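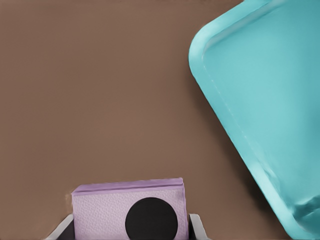
4. Training the handoff policy in simulation

4.1 Task and workspace

We train and test on a single placement task. Two arms are mounted over a shared tabletop. One arm grasps a small box and has to release it inside a square tray with rounded corners. The other arm is kept in the workspace in a fixed or slowly drifting pose, so the policy must learn to plan around it. The tray position and its angle to the table edge are drawn again at the start of every episode, and so is the starting pose of the box.

The simulated workspace is built in Hetach, using the contact settings described by Kumarasinghe and Patwary in their earlier report. The policy receives a wrist view from each arm and one overhead view, together with joint positions and gripper opening. It does not receive object poses. Actions are joint targets for both arms and are issued at a fixed rate.

Demonstrations were collected by teleoperation. Sumaiya Gamage and Adom Dramani recorded 1,410 episodes, of which 821 were kept after we removed those with dropped objects, arm contact, or long pauses. Episodes were not trimmed at the end, so many of them include a few moments after the release in which nothing moves. Removing these moments made the policy slower to open the gripper in early trials, and we left them in.

The table is a flat brown with very little texture. A wrist view can therefore contain almost nothing that tells the policy where it is, and the overhead view has to carry that information. In the overhead view below, the left gripper is holding the box and the tray is near the left edge of the table.
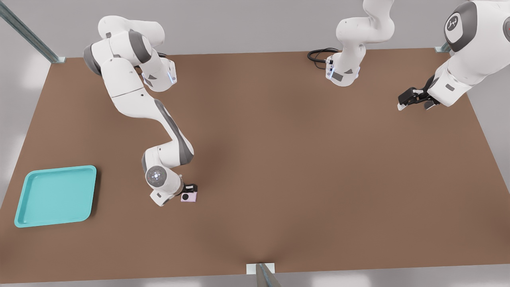 4.2 View dropout

A policy trained on all three views tends to rely on whichever wrist view shows the box. When the box is in the other gripper, or outside both wrist views, its predicted targets become unstable. We call our fix view dropout. During training, one wrist view is replaced at random by its mean color, and the loss is computed on the full action for both arms. The overhead view is never dropped.

We compared this with the Endura baseline, which uses the same encoder and all three views at every step. Both were trained for more than 2,000 updates on the same episodes with 5 random seeds. With view dropout, the idle arm drifted less, and releases outside the tray were less common. The gain was smallest when the tray was already in the wrist view at the start of the episode.

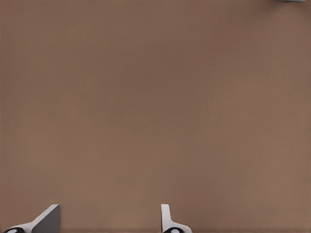

Figure 5. Wrist view with the gripper open and no object between the fingers. Most of the view is bare tabletop.

Views of this kind account for most of the remaining errors. Swanepoel suggested adding a short history of overhead frames, and we report that variant in Section 5.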